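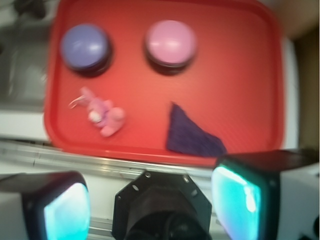
I got a ticket. I want to say that up front, so that everything after this can be read as the work of a bitter man.

The ticket is for parking at the Dosivau Street boat ramp after dark, and it is one of 19 the Uslow police wrote on the same evening. I know the number because the department put it on its page the next morning, along with a picture of a cruiser and a sentence about "restoring order to the waterfront." I was at the waterfront. I was eating a sandwich in a Corolla. If there was disorder, it was mostly mustard.

Some background for those of you who don't live here, and I gather from the comments on the gutter post that there are a few. Last August we had a couple of loud nights at the ramp. Teenagers, trucks, a bonfire in a spot where a bonfire is a poor idea, and one shopping cart that went into the river and is, as far as I know, still enjoying it. People on the hill complained, and fair enough, I'd have complained too. The town answered with an ordinance that says you can't "remain or congregate" in the lot after sunset unless you are launching or retrieving a boat.

It's that "or" that got me. Congregating takes at least two people, I would have thought. Remaining takes one, and I'm very good at it.

The officer was perfectly nice. He asked if I had a boat. I said no. He asked if I was expecting a boat. I've been turning that question over ever since, and I still think there was a better answer than the one I gave, which was "not really." He wrote it down. Then he walked over to a couple in the next row who had come down to look at the moon and asked them the same thing.

First offense is a warning or a fine, at the officer's discretion, and his discretion must have been having a long day. The fine isn't terrible. What made me sit up was the back of the ticket, where it says that repeat violations can run up to $1000. For a thousand dollars I could buy a boat. Not a good one, but one I could tow down there and sit next to all night, legally, launching and retrieving.

And then there's the towing. The town has a contract with Räsänen Towing, whose truck was idling at the top of the ramp the whole time with its lights off, like a heron. They took 3 cars that night. I don't blame the driver, he goes where he's told, but I did notice he'd brought a thermos and a folding chair. He was remaining as hard as anyone I've ever seen.

I went to the town meeting to say some of this. I had notes. You get two minutes at the microphone, and there's a little timer made by a company called Brinus that beeps when you have thirty seconds left, and it beeped while I was still thanking them for their time. So what I got across was that I like sandwiches and that the sign is hard to see. The sign really is hard to see. It's behind a willow, and from the driver's side you get "NO" and "SUNSET," which sounds like a complaint about the weather.

Other people did better. A woman who fishes there said she has come down after work for years and has never set fire to anything. A man from the hill said that he hadn't slept through a Friday all summer until the patrols started, and he looked like it, and I felt a bit small about my mustard. He wasn't wrong. The nights he was talking about were bad. I just don't see how you get from a bonfire and a drowned cart to the two people looking at the moon.

One of the council members said the police would be "using common sense." I'd be happier if they'd put it in the ordinance, where the rest of us could find it. Something about noise, or fires, or more than so many cars. There's already a noise rule on the books, and a fire rule, and I have to assume one about carts. They're taking written comments until the end of next month, and you can drop them at the desk in town hall or use the form on the website, although the form logged me out on both tries and the second time it called me a guest.

I have decided to contest the ticket. The hearing notice came in the mail, dated Apr 10, 2019, and it tells me to bring any evidence I wish to have considered. I don't have much. I have the receipt from the deli, with the time on it, and a blurry phone picture of the willow. My wife says I should pay the thing and eat at home. She also says that if I go I'm to wear the gray jacket, so I've taken it to be cleaned.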